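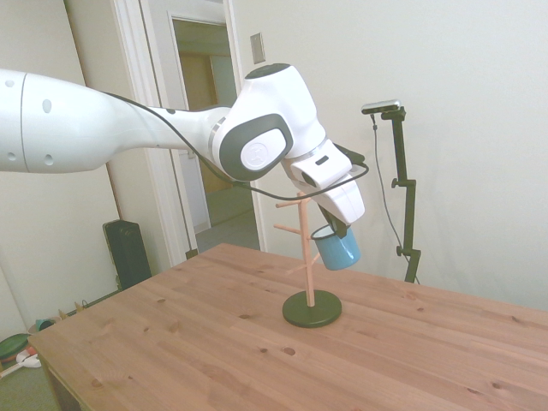
*A mug held at the stand, with the camera on its post to the right.*

# Arm purchase: questions we keep getting

Last updated Apr 29, 2025

These are the answers for people deciding whether to put money into a tabletop arm in the next budget. Prices are from the quotes we hold, before tax. If your quote is lower, check what was left out of it.

## Is the price on the quote the price we pay?

No. Nivlow quoted us for the arm. The gripper was a separate line, and so was the camera stand. The extras (gripper, stand, mounting plate, cables, one spare set of fingers) came to $1,787, and that was after we struck two items the salesperson called "recommended." Ask for every line in writing, including freight.

## Do we need the support plan?

Probably not in the form they sell it. The Nivlow plan costs $1,645 a year. It covers email replies and firmware, and firmware was free the last time we looked. It doesn't cover fingers, cables, or anything that follows a collision. We'd put the same money in a repair line and see what's left of it in September.

## The demo showed it hanging mugs. Can we budget for that?

You can budget for trying. A mug on a peg looks easy because people find it easy. Before you sign, ask the vendor:

- how many attempts were made, and how many worked
- whether the stand was moved between attempts
- whether someone reset the table by hand each time
- what happens with a mug they didn't bring

We asked for 40 attempts in a row with no one touching the code. Iltano agreed. Nivlow sent us a link to the same video again.

## Can we use a table we already have?

Yes, if it doesn't rock. A plain pine table is fine for light items like cups. Vendors like to sell a steel bench with the arm, and for heavier parts they may have a point, but make them say what load they're worried about. Clamp the base, run the arm at the speed you plan to use, and watch whether the table moves.

## Do we need a separate room?

Not for the arm itself. You do need to keep people out of its reach while it runs, and that takes more floor than the brochure drawing suggests. Measure from the fully stretched arm. Include the door.

## One camera or several?

Start with one on an adjustable stand. Trnka will tell you that three is the minimum. Their software is also licensed per camera. We'd want to see a task fail with one before paying for the others. Buy a stand with knobs you can tighten hard, and mark its height with tape, as you'll lose an afternoon every time it gets bumped.

## What about leasing?

We looked at Tendia's lease. The monthly figure is pleasant. The return clause isn't: you pay for "cosmetic wear," a term the contract doesn't define. We asked for a definition and are still waiting. For a short trial it may still make sense. Past a year we couldn't get the numbers to come out ahead of buying.

## How much staff time should we plan for?

More than zero, which is what our first draft had. Someone has to set up the table, reset the objects, back up the settings, and deal with the arm when it stops partway through a move. Put those hours in the budget under that person's name. If there's no such person, hold the purchase until there is.

## When does it pay for itself?

We don't have an honest number. The payback sheets we've been sent all assume the arm replaces a full shift, and nothing we've tested comes close. If a request depends on a payback date, we'll send it back and ask for the test results it rests on.

## Can we buy used?

Sometimes. Ask for the hours log and the firmware version, and find out whether the maker will still sell you parts. Grippers wear faster than arms, so price in a new one.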